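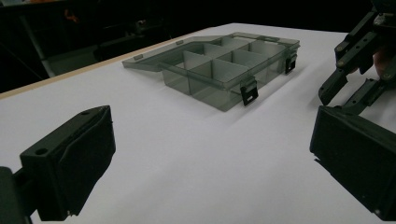

Demonstration collection, weekly check-in, October. Zlata Vakulenko opened by saying how happy she was with the way the Tembridge task set has come together. The box task is in! Everyone agreed it is a great one for the model to learn from: the lid opens flat on the table, two snap latches hang off the body, and the smoke-gray plastic lets light through, so the edges are hard to pick out against a white top. Birger Solheim said see-through objects were the weak spot in the last training run and he has wanted more of them for ages.

Target. We are going for 400 good episodes of the box task before anything goes to Wultham. Khrystyna-Mariia Palamarchuk will keep the tally and post it in the channel at the end of each shift.

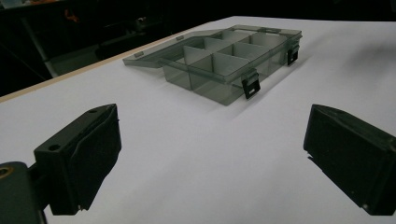 Organizer box on the white top, lid open, between the fingers.

Start positions. Long and cheerful discussion. Pylyp Melnychuk wants the box turned to a new angle every episode. Teófilo Cáceres would rather do blocks of 14 at one angle and then change, as it's easier on the operator. Agreed: try blocks first, compare after 2 shifts. Pylyp to write up the angles.

Labels. Birger showed the new label screen and people really liked it (the undo key got a small round of applause). Failed latch attempts are to be kept and tagged "retry" from now on. Zlata thinks these could be the most useful examples we have, and wants them in their own folder. 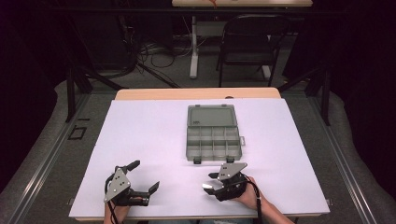 Teófilo asked whether "retry" should also cover a lid that closes crooked. Yes, for now. Khrystyna-Mariia will add a line to the operator sheet.

Pace. Operators asked for a break every hour, agreed straight away. No shift over 3 hours.

Actions
Pylyp: angle list
Khrystyna-Mariia: tally, operator sheet
Birger: folder for retries
Zlata: tell Wultham the new target

Next check-in 10:30, same room.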